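Home | Essays | Letters | About | Subscribe

The repair that costs more than the thing

By Merja Sjöberg
May

When I moved to Clurholm I owned one pan, two blankets and a small white fridge.
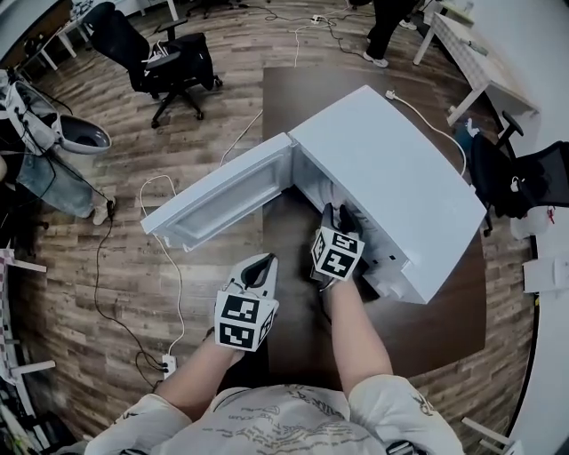

What the shop told me

The fridge was the first thing I bought with my own salary in this country, so I was fond of it in a way that is hard to defend. It stood beside my desk for six years. Then one evening the milk was warm, and in the morning it was warm again.

I carried it to a shop on Baloch Street. The man there was polite. He listened to the motor, he looked at the label on the back, and he told me that to examine it would cost 600 crowns, and that a new one of the same size cost 700. He did not say what I should do. He only put the two numbers next to each other and waited.

I have thought about those two numbers for a long time now. I am a bookkeeper and I respect numbers. But I believe that we let this one comparison decide too much, and I want to try to say why.

The price on the shelf is a strange price. It is the price for a thing made in a very large factory, sent over the sea with thousands of its brothers and sold in a store where one person looks after a whole floor. The price of the repair is the price for one hour of a person who lives in my town, who pays rent in my town and who must look at my fridge and no other fridge during that hour. Of course the second price is high. I would be worried if it was low. When we say "repair is too expensive", what we mean is that a local hour is expensive beside a distant one, and this was decided long before the milk became warm.

Who can still open a thing

My father could open everything in our home. I do not want to make him into a hero, he also broke some of it. But the iron, the radio and the washing machine had screws, and the screws fitted the screwdriver he had. The washing machine came with a drawing of its inside, folded in the same envelope as the guarantee.

Last winter I bought a kettle from Trundell. The paper inside it had fourteen languages and in every one of them it told me not to open the kettle. I understand that water and electricity are dangerous together. Still, a paper that can say "do not" in fourteen languages could perhaps find place for one drawing.

My neighbour Tavion Ostrowski does not agree with me on this, and he has the right to be heard, for he worked many years in a warehouse for household machines. His opinion is that people like me remember the repairs and forget the fires. He says also that the new machines use less electricity, and that keeping an old one alive can be a kind of vanity. I think he is partly right about the electricity. An old freezer in a cellar, half full, is not a good deed. But his argument is for replacing a bad machine, and most of what I see beside the bins in our yard is not bad machines. It is machines with one bad part.

What could be done

I do not have a big plan. I would like the municipality to lower the tax on repair work, so that the two numbers come further from each other. I would like the producers to sell the small parts to anybody who asks, at a price that is not an insult. For my vacuum cleaner, a Puluvex, I needed a plastic clip as long as my thumb. It was sold only together with the whole hose, and the hose cost over 2,000 crowns.

And I would like the schools to teach it. My daughter has learned to write a program that draws a snowflake, and I was proud when I saw it. She has not learned to change a fuse. Both are knowledge, but at home we have had much more use for the second — and I had to teach it to her myself, from a drawing I made on the back of a receipt.

There is one more matter, and it is more difficult to put into a law. We have become shy before our own things. When something stops, we stand in front of it as before a closed office, and we go away again. I have felt this in myself. I had owned the fridge for six years and I had never once looked at the back of it before the man on Baloch Street turned it round.

I paid the 600. He found a thermostat that had failed, and the new thermostat was cheap. With the work it came to a little more than a new fridge would have cost me. My colleagues find this funny and they ask sometimes how my expensive fridge is. It is well, thank you. It is noisy in the night, as it always was.

Contact the editors | Copyright Clurholm Essays, all texts belong to their authors | Back to top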